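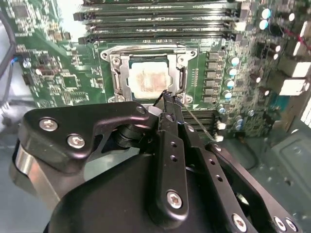
Inddale Junior Science > Computers > How a computer remembers

How does a computer remember things?

Try this. Read the number 421, look away, and say it out loud. Easy! Now, what did you have for lunch on the first day of last term? Much harder, unless it was something really horrible.

Your brain has different sorts of memory. There's the quick sort, which holds a number just long enough to say it, and the long-lasting sort, which keeps your address and all the words to your favourite song. Computers have two main sorts as well, and they're surprisingly similar!

The desk and the cupboard

Imagine you are doing your homework. The books you need right now are open on your desk. All your other books are in a cupboard across the room.

A computer's desk is called RAM (say it like the animal). The letters stand for random access memory. "Random access" means the computer can jump straight to any bit of it, like opening a book at page 81 without turning the 80 pages before it. RAM is super fast, but it forgets everything when the power goes off. Whoosh, clean desk!

The cupboard is called storage. It's slower, but your drawings and saved games stay there even when the computer is switched off. When you open a game, the computer fetches what it needs from the cupboard and spreads it out on the desk.

Where does the memory live?

RAM usually comes on thin, flat sticks with chips on them. In a big desktop computer they push into long, narrow slots on the main circuit board, which is called the motherboard. With the side panel off and the case lying down, as it is here, you can see the green motherboard and, near its centre, the socket for the processor, with its metal frame. The processor is the part that does the thinking, and the memory slots are kept close to it so that messages don't have far to travel. (Never open a computer yourself without a grown-up, and always unplug it first.) 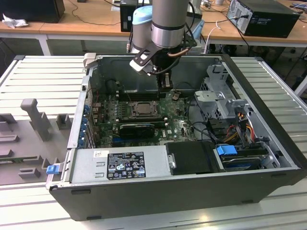 Everything in memory is made of just two signals, on and off. We write them as 1 and 0, and each one is called a bit. Eight bits together make a byte, and one byte is enough to store a letter of the alphabet. Some computers have room for extra sticks of RAM, so you can give them a bigger desk later on, and others, like the black desktop lying open on its side, also have a graphics card plugged in to help draw the pictures on the screen. A capital E is 01000101, or 69 in ordinary numbers!

Have a go

Write your name in bytes. A is 65, B is 66, and so on up to Z, which is 90. Fiifi Amissah sent us his whole name on a strip of squared paper, coloured in like a scarf, and we love it!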